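Pluritz cell, monthly inspection checklist with comments
Hurnbridge workshop, April round
Filled in by: Oksana Kobzar
Read over by: Tatiana Hájek
Arm hours at start of check: 1613

Hello all. Same sheet as last month, with my comments under each item. I know they run long, but when I took over this cell I learned more from the scribbles in the margins than from the tick boxes, so I'm carrying on the tradition. If you're covering for me, please do the items in order, and write something even when everything is fine.

Section A. Before anyone goes near the arm

A1. Power isolated at the wall, lock and tag on. OK.
The key was on its hook this time, thank you to whoever put it back. The tag is getting hard to read and I've written out a fresh one.

A2. Emergency stops tested, door side and bench side. OK, with a note.
Both drop the drives right away. The bench side button is stiff to reset and wants a proper quarter turn. It's been like that since the winter and hasn't gotten any worse, but if it ever feels gritty, call me and leave the cell off.

A3. Gate switch. OK.
Opened the gate at slow speed and the arm stopped. Closed it again and the arm stayed put until I pressed reset, exactly as it should.

A4. Floor inside the gate clear and dry. OK after sweeping.
I swept up a handful of clipped cable ties. They're slippery little things underfoot, so please pocket them when you trim a bundle.

Section B. The arm

B1. Base bolts at the witness marks. OK.
Paint lines all still meet. I went around twice, once with the flashlight.

B2. Joint caps seated, screws snug. One found loose.
The elbow cap had a screw I could turn with my fingers. Snugged it down by hand with the short driver. Please don't use the powered one here, even if you're in a hurry on a Friday — the threads are shallow and we've stripped one already.

B3. Cable run, base to wrist. OK.
No shiny spots on the jacket. I did move the second strap down a little so the loop has more slack when the wrist rolls all the way over.

B4. Noise and feel at slow speed. OK.
I jogged each joint end to end with the radio off. Joint 3 has the same soft tick it has had for as long as I've known it. Tatiana listened too and agrees that it's no louder.

B5. Wrist flange bolts. OK.
Checked with the torque wrench, and none of them moved.

Section C. Gripper

C1. Finger pads clean and firmly attached. Cleaned.
Wiped both with a barely damp cloth. There was a film on the left pad, probably from the Gautier covers, which seem to come out of their bags a bit greasy. If the film comes back before next month I'd like to know.

C2. Fingers open and close evenly. OK.
Ran 2 full sets with nothing between the fingers and then a set on the foam block. Nice and even, no hesitation at the open end.

C3. Linkage pins. OK.
No side play I could feel. Cycle counter on the gripper reads 857 since the last pin change, so we're nowhere near due.

C4. Connector behind the flange. OK.
Pushed home and latched. I gave it a gentle tug, and a gentle tug is all it should ever get.

Section D. The model and the test program

D1. Cell model matches the real cell. OK after one correction.
This is the item people are tempted to skip, so bear with me. Every pick we run is tried in the Nallow model first, and a model that has drifted away from the real bench will happily pass a move that hits something. I measured the bench height and the tool length again and found the tool length short by almost a finger's width. It had been left over from the old pads. Corrected, saved and reloaded.

D2. Start position clear of all parts. OK.

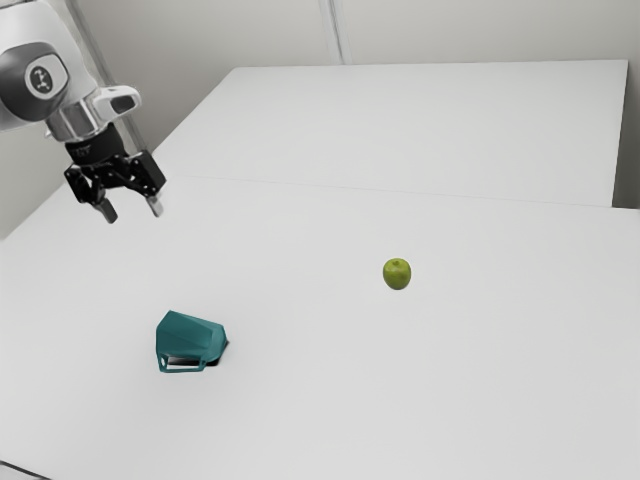
My rule for the start position is simple: the arm should be able to wake up confused and still not bump anything. Before I let a program run, I load the model, send the arm to its first waypoint and have a good look at it from the side. I want the fingers open and empty, well up off the table, as they are with the teal shell and the green apple set out, and I want bare surface between the parts so that a poor approach to one doesn't drag through the other. The shell is the one to think about, being hollow and tilted, with that rectangular cutout low on its front face. Please choose a grip on the solid facets and keep the fingertips out of the opening. The apple is kinder, but it's round, so come straight down on it and close slowly.

D3. Approach height and speed limits. OK.
Limits in the program match the card taped inside the cabinet door. If you change one, change the other the same day and put your initials on the card.

D4. Dry run on the real arm, slow speed, hand on the stop. OK.
Did 3 passes with the bench cleared, gate shut, Tatiana watching from the far side. No surprises.

Section E. To carry over

Order a spare set of finger pads. We're down to the ones on the gripper.
Replace the bench side stop button at the next long shutdown, if the budget allows.
Recheck the elbow cap screw in a week. I'd rather look at it too soon than find it on the floor.
Tatiana to ask Gautier about the greasy covers.

Cell handed back to normal use at 3:40 in the afternoon. Lock and tag off, key on hook.

O. Kobzar

Added by T. Hájek: read and agreed. On D1, please write the new tool length on the cabinet card as well, in pencil until we've checked it again.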